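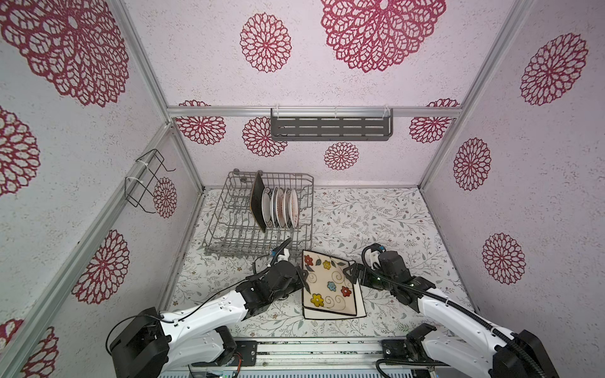

I bought the Sarnen two-arm kit in January with my own money, and I put off writing this until I had lived with it for a while, as most of the reviews I read before buying were plainly written in the first week. Mine is bolted to an aluminium rail along the front of a booth in our shared workshop. The job I gave it was putting plates in a wire dish rack. Holding a square painted plate between two grippers, one on each edge, is the sort of thing the Sarnen leaflet makes a great deal of. I was less impressed by the leaflet than by the grippers, which are better than I expected at this price.

The kit comes as two arms, two grippers, a wrist camera mount for each side and a bag of fixings. The leaflet says an afternoon to build. It took me 3 evenings, and Isauro Ayala, who has the bench next to mine and has put together more of these than I have, told me that was quick. The drawings for the base are poor. Two of the bolts were the wrong length and I had to buy longer ones.

My main complaint is the cabling. You get a good corrugated sleeve for part of the run and then you are left with loops of cable hanging near the base, exactly where the arm wants to swing. I have clipped and re-clipped mine and I still don't trust it. The Prekov kit, which costs more, has the same fault, so perhaps everyone has agreed to live with it. I don't see why we should.
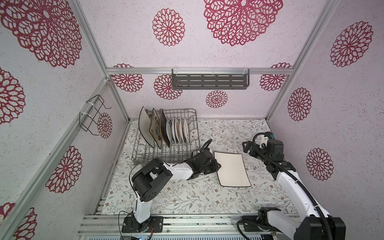 Then there is the software. Onar is the free package Sarnen points you to, and it works, in the sense that the arms go where you tell them. Getting both to agree about where a plate is was another matter. Over 100 tries went into a notebook before I stopped changing settings every night. With round plates I got to a point I could live with. Square and rectangular ones gave me more bother, and lifting a plate that is lying flat is still the worst job you can give it, whatever the videos suggest.

I also question the claim that it needs "no calibration". Mine drifts. After 40 minutes or so of work the right arm is a shade low, and I go back and set it again. Sarnen answered my email politely and told me to tighten the base, which I had done.

What I did like: the joints are quiet, the spare gripper fingers cost £116 less than the set Ochoa sells, and the arms come off the rail easily when somebody else needs the space.

Would I buy it again? One arm, probably. The second doubles the price and, for the sort of work I do, most plates only need one gripper. If you want to learn how two arms share a job, it is a fair way to do so, provided you have the evenings. If you want your washing-up put away, keep your money.

Evander Matheson
April 25, 2019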